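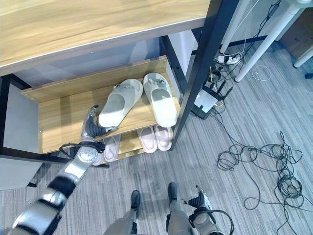 *White slides on the rack under my desk.*

**rakirer_st** wrote:

Moved into a 25 square metre studio in February and the only spot for shoes is under the desk. It's fine until I sit down, then my feet want to be where the shoes are. Does anyone keep theirs somewhere better in a place this size? The front door opens straight onto the kitchen bench so a hallway cabinet is out.

**Bravska** wrote:

Back of the bathroom door. I got a hanging pocket thing for $29 and it holds everything except boots. Takes five minutes to put up.

**kaushik_unit4** wrote:

> Back of the bathroom door.

Wouldn't do this. Leather goes mouldy in there, especially if you've got no window. I lost a good pair of work shoes that way over one winter.

**Bravska** wrote:

Mine has a window and a fan. Three years, no mould. Depends on the bathroom.

**ArchanaSinghal** wrote:

I'd leave the rack and shift the chair. If the desk is long enough, sit at one end and keep the shoes at the other. I did that in my last flat and stopped noticing them after a week or so. Also put a boot tray down if you're on carpet. Grit gets into the pile and the landlord will charge you for it. Mine tried to take $236 out of the bond.

**standik** wrote:

Get a tilt-out cabinet. They're only as deep as a paperback and you can put your keys on top.

**kaushik_unit4** wrote:

Tilt-outs need screwing to the wall. OP is renting, and the decent ones are almost $350.

**standik** wrote:

Some landlords say yes if you ask. Mine did, by email, same day.

**rakirer_st** wrote:

Bathroom has no window so that one's out. I'll measure the desk tonight and try sitting at the other end. Archana, was the tray rubber or plastic?

**ArchanaSinghal** wrote:

Rubber. The plastic one cracked.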